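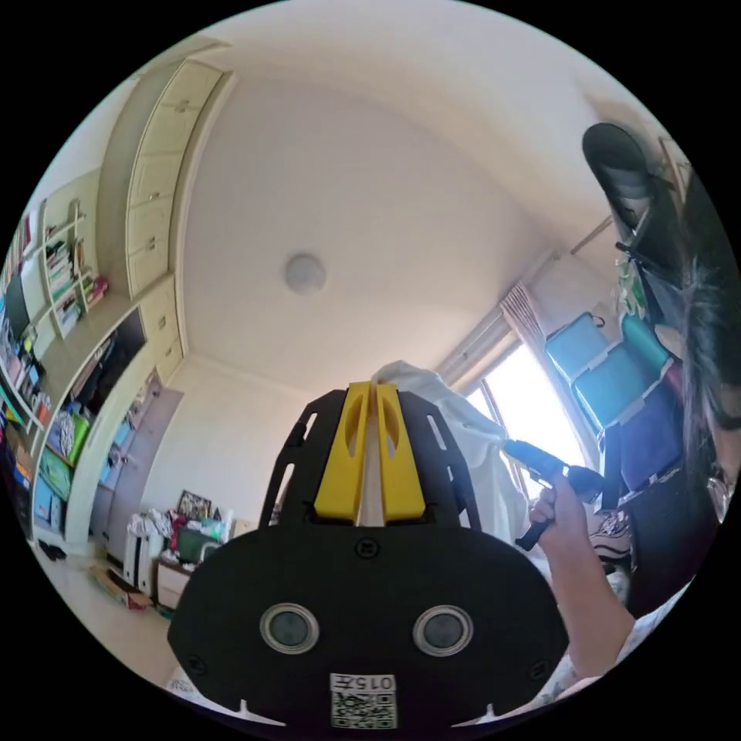
Linen day: a white cloth and a curtain by the window.

Hatincombe's spare linen drive will run again this year, and the Claner Street Hall is asking residents to go through their cupboards before the end of summer. Curtains, sheets, tablecloths and plain cloth of any colour will be taken, as long as they are clean and have no large tears.

Last year's drive brought in 689 pieces. Of those, 495 went to households in Hatincombe and Bornora, and most of the others were cut down for cleaning cloths. Curtains were asked for most often, mainly by tenants moving into older flats where the windows are not a standard size.

Donors are asked to measure curtains and pin a note of the width and drop to one corner. Rods can be left too if the brackets and screws are bagged and taped to them. Pillows, doonas and mattress covers can't be accepted this time.

Items should be folded and dropped off in a box or a tied bag. Plastic storage boxes will be emptied on the spot and handed back. Anyone who would like to keep a box at the hall for later drop-offs should write their street and phone number on the lid.

The hall has space for almost 600 folded pieces, and drop-offs will close early if the shelves fill. Larger loads, such as the contents of a whole linen cupboard, can go to the Sitthichai Laundry on Bornora Road, which has a loading bay at the rear and is open until 6 pm on weekdays.

Collection from home is available to residents who can't get to either address. Requests need to be in by 31 January 2022. Sorting starts the following week, and the linen will be given out from the side door of the hall.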